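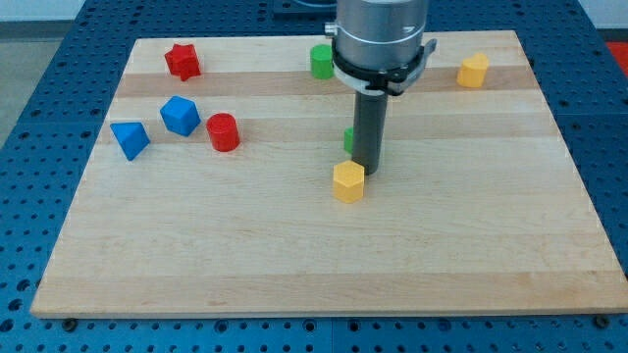 The sorting table at the Folport open day, with the arm down by the yellow hexagon.

I went to the open day at Folport in May. 312 people had signed up, so they let us in 11 at a time.

Benito Collado ran the arm demo. The blocks sit on a maple board and the arm goes after them by shape. On our turn it got the star and both cylinders into the tray and dropped the heart twice. Benito said the heart is the hard one and they are still working on it. A kid asked how fast it could go and he turned it up a little, then back down.

I asked about the blue table with all the holes. You can bolt things down anywhere on it, which I would like for my garage.

Lunch was sandwiches. Parking was bad. I'd go again next year.

Print this post | E-mail this post

This site uses cookies. OK

Contact | Copyright Iglesias | Back to top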